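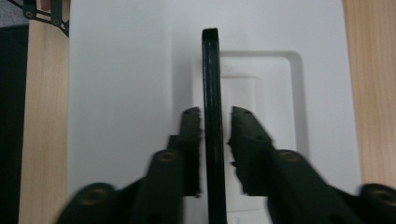 Lemari two-door cabinet, eight months in

I bought the Lemari in October to replace a pair of wire shelves in the spare room. It cost $235 with delivery, and I paid for it myself. I use it for printer paper, chargers, old phones, tax folders and two board games that don't fit anywhere else.

Assembly

Two large boxes, one of them heavy enough that my neighbor Filippos Galanis had to take the other end on the stairs. The instructions are drawings only. Step 11 shows the back panel the wrong way around, and I had to undo six screws to fix it. Start to finish took me almost three hours with a regular screwdriver. The hinges come already attached to the doors.

Size

It stands 61 inches tall, and the inside shelves are deep enough for a letter-size folder laid flat with a little room behind it. The product page gives the outside depth only, so measure before ordering if you store anything bigger than that.

Shelves

Four shelves, three of them adjustable. The peg holes are two inches apart. I would have liked them closer. A full box of paper on the middle shelf has made it sag slightly, and I have moved the paper to the bottom. The other shelves are still straight.

Doors

The left door sat lower than the right one out of the box. One turn of the hinge screw fixed it. The magnets are weak, and the right door drifts open if the floor shakes. I stuck a felt pad inside it and that helped.

Finish

White paint, smooth, a bit thin on the back corners. Coffee wiped off. Black marker did not.

I also looked at the Prulis, which has better hinges and a lock but costs twice as much. If you need a lock, get that one. For paper and small electronics the Lemari is fine, and I would buy it again at this price.

Four out of five.

Valbona Perić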